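Cahier d'atelier, projet Sodness
22 janvier 2026

Reprise après la pause. La salle est restée comme on l'avait laissée, donc il a fallu commencer par retrouver les rallonges. J'avais écrit en décembre « penser à ranger les câbles ». J'y ai pensé, en effet.

Programme du jour : la tâche « livre » pour la rencontre Jemau. Rappel pour ceux qui n'ont lu que le titre du règlement : prendre un livre posé sur un siège, le soulever sans l'ouvrir, le rendre à sa place. On enregistre d'abord les gestes à la main, avec la pince tenue, puis on rejoue sur le bras Powell. Le bras Powell, lui, a passé la journée débranché et n'a donc fait aucune erreur.

Essais du matin sur un livre de poche, 480 pages, couverture souple. Mauvaise idée, la mienne. Dès qu'on serre, il gondole, dès qu'on desserre, il s'ouvre en éventail. Sur sept prises, quatre correctes, et je suis indulgent avec la troisième. On passe aux couvertures rigides.

Réglages modifiés :
- butée d'ouverture reculée d'un cran
- vis du doigt droit resserrée (encore)
- seuil de détection des marqueurs remis à 74, la valeur d'avant mon « amélioration »

Le script Gurach perd toujours la pose quand un des deux cubes passe derrière l'objet. Il ne le signale pas, il invente une trajectoire, assez élégante d'ailleurs, qui traverse la chaise. Consigne pour tout le monde : garder les deux cubes dégagés, de part et d'autre du livre, et ne pas tourner les poignets pour faire joli.

L'après-midi, couvertures rigides. 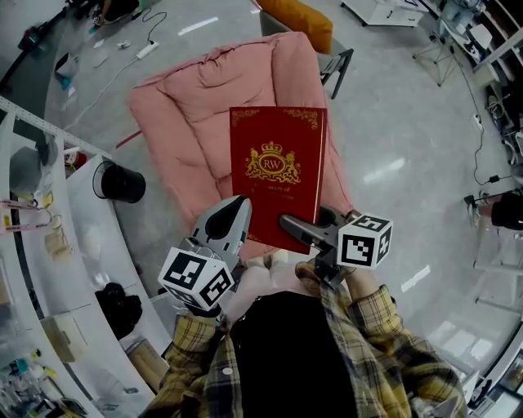

Dernière modification de cette page : 22 mars, 18:07

Le livre rouge aux coins dorés, pris par les deux bords au-dessus du coussin rose. C'est la tenue à copier : un doigt de chaque côté, les cubes à peu près à la même hauteur. La dorure de la couverture est superbe et n'intéresse pas du tout le script.

Reste à faire : refaire la série avec le coussin orange, vérifier l'horloge de l'enregistreur, imprimer des marqueurs de rechange. Et penser à ranger les câbles.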